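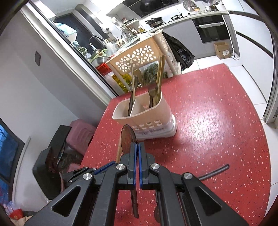
Why does a metal spoon feel colder than a wooden one when both have been in the same drawer all night?

Both spoons are at the same temperature. The metal one takes heat out of your hand faster, and your skin reports fast heat loss as cold.

Ellura Science Pages for Grades 4 to 6
Sheet 848: Heat Conduction
Written by Roxana Lozano. Last revised Monday, March 16, 2009.

What heat does

Everything is made of very small particles, and the particles are always moving. In a warm object they move more. In a cold object they move less. When a warm object touches a cold one, the fast particles bump the slow ones and pass some of their motion along. This passing along is called conduction. It goes on until both objects are at the same temperature.

Heat moves by itself from the warmer place to the cooler place. Cold does not flow into your hand when you hold an ice cube. Heat flows out of your hand into the ice.

Conductors and insulators

A material that passes heat along quickly is a good conductor. A material that passes it along slowly is an insulator.

Metals are good conductors. Besides bumping into one another, metals have tiny particles called electrons that are free to travel through the whole piece. They carry heat with them as they go. Wood does not have free electrons of this kind. It also has many small spaces filled with air, and still air is a poor conductor.

The differences are large. Copper conducts heat more than 2,000 times as well as dry pine. Aluminum is not as good as copper but is still far ahead of wood. Stainless steel is one of the slower metals, and even so it beats wood easily. Most plastics and rubbers are close to wood. Glass is a little better than plastic.

Your hand is not a thermometer

The nerve endings in your skin measure the temperature of the skin. They have no way to measure the object. Suppose the room is at 70 degrees Fahrenheit. Your fingers are usually warmer than that. Touch a metal pipe in the room and heat leaves your fingers quickly, so the skin cools and you feel cold. Touch a wooden door and the thin layer of wood under your fingers warms up and stays warm, so the flow of heat slows down and the door feels mild.

The same rule works in the other direction. In a hot car, the metal buckle feels hotter than the cloth part of the belt. Heat moves quickly from the buckle into your skin. This is how people get burned by buckles.

Test it: the butter race

You need an adult for the hot water.

1. Find a metal spoon, a wooden spoon and a plastic spoon of nearly the same length. Use a plastic spoon made for cooking.
2. Put a small dab of cold butter on the end of each handle. Make the dabs the same size and press a dry bean into each one.
3. Have the adult pour 500 milliliters of hot water into a heavy mug or jar made for hot drinks.
4. Stand the spoons in the water with the butter at the top. The butter must stay well above the water.
5. Write down the time when each bean slides. Stop after 20 minutes.

The bean on the metal spoon should slide first. The others may not slide at all. If the metal spoon is long or thin, its bean may also stay put, as the handle loses heat to the air along the way. Try a shorter spoon.

Steam can spoil the result. It rises past the handles and warms the butter from outside. Cover the top of the jar with foil and poke the handles through.

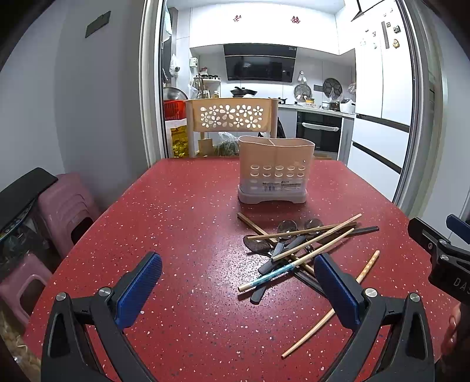
Kiran Katiyar wrote in from Siltlow School to report that his class ran the race in January and the plastic spoon came in ahead of the metal one. The class had used a metal spoon with a hollow handle, he said, and wanted to know if the air inside could be the cause.

It probably was part of the cause. A hollow handle has only a thin shell of metal to carry the heat, and the air inside carries very little. The dab size matters as well. A bigger dab needs more heat to soften. The class could repeat the test with a solid spoon and change nothing else. Changing one thing at a time is called controlling the variables.

Words to know

Conduction: heat passing through a material or between things that touch.
Conductor: a material that passes heat along quickly.
Insulator: a material that passes heat along slowly.
Electron: a tiny particle found in all atoms. In metals, some electrons are free to travel.
Variable: anything in a test that can change.

Next: Sheet 849, Why Soup Cools From the Top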